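4.2 Montagem e manutenção da célula bimanual

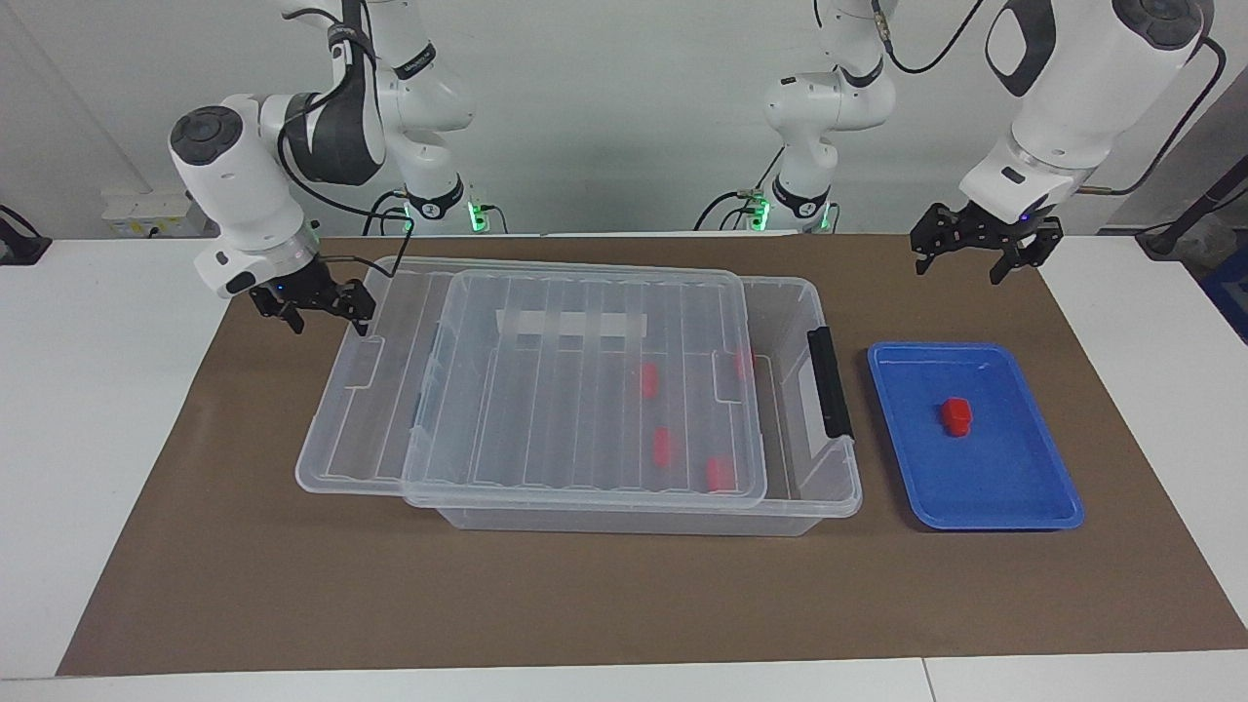
A célula Skernumar foi montada numa sala de laboratório sem controlo especial de temperatura e manteve a mesma configuração durante toda a campanha de ensaios. Os dois braços trabalham sobre uma única área útil, e grande parte do esforço de preparação consistiu em garantir que essa área permanecia igual entre sessões. A Figura 3 mostra a célula com a caixa e o tabuleiro colocados.

Figura 3. Célula Skernumar com os dois braços, a caixa transparente com a tampa deslocada e o tabuleiro azul à direita.

A superfície de trabalho é coberta por papel castanho. A escolha resultou de testes preliminares em que o tampo branco, sem cobertura, produzia reflexos sob a iluminação do teto e prejudicava a segmentação das paredes transparentes da caixa. O papel é substituído quando apresenta vincos ou marcas dos dedos das garras. Após cada substituição repete-se a calibração extrínseca da câmara, mesmo que a posição desta não tenha sido alterada.

Os cabos das garras correm pelo exterior dos braços. Na primeira versão da montagem estavam presos com pouca folga junto ao punho, e a rotação completa da última junta acabava por forçar o conector. O comprimento livre foi então aumentado, o que obrigou a definir no planeador uma zona de exclusão junto ao bordo posterior da caixa – a zona onde a curva do cabo mais se aproxima da tampa. Os cabos de alimentação e de comunicação das bases seguem pela parte de trás da mesa.

No início de cada sessão executa-se a seguinte rotina. Os braços são levados à posição de repouso e verifica-se o indicador luminoso de cada base. As garras são abertas e fechadas 9 vezes sem carga, registando-se a corrente do motor. Se a curva se afastar da referência, os dedos são desmontados, limpos com um pano seco e reapertados. Por fim, a caixa e o tabuleiro são colocados à mão, sem gabarito, para que a pose inicial varie ligeiramente entre ensaios.

Foram realizados 804 ciclos com esta configuração. Registaram-se duas paragens não planeadas. A primeira deveu-se a um parafuso solto num dos dedos da garra esquerda, detetado pelo aumento da folga lateral. A segunda ocorreu em dezembro, por perda de comunicação com o braço direito, e foi resolvida com a troca do cabo de rede. Em ambos os casos a célula foi recalibrada antes de se retomar a recolha, e os ciclos interrompidos foram excluídos da análise.

O módulo de supervisão Retness grava o estado das juntas e os códigos de erro de ambos os braços num ficheiro único por sessão. As intervenções manuais – limpeza, reaperto, mudança do papel – são anotadas pelo operador no mesmo ficheiro, com a hora a que foram feitas.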